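Housekeeping Tips for Guests in Kitchenette Rooms

The Huker Lodge in Westport opened in 1951 and offers in-room kitchenettes for longer stays. The following advice will help guests keep their rooms comfortable between weekly cleanings.

Run the exhaust fan while cooking and for 11 minutes afterward. Microwave spills lift easily if a cup of water is heated for 2 minutes before wiping. 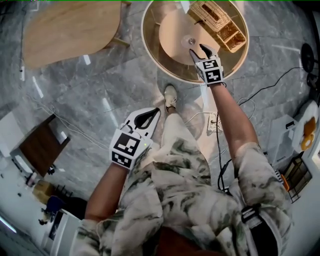 Coffee makers should be rinsed daily — the carafe and the filter basket alike — and left open to dry. Please do not use bleach on the burners. Mini-fridges work best on the middle setting, with space left at the back for air.

Wet towels should be hung in the bathroom, never over the heater.
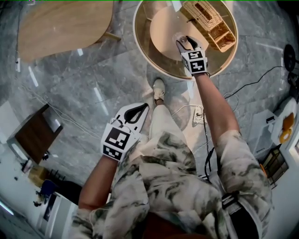
Feng wrote in September that a spoonful of baking soda, left overnight in an open dish, cleared the fridge of an onion smell by checkout.

Fresh dishcloths are available at the front desk until 9 p.m.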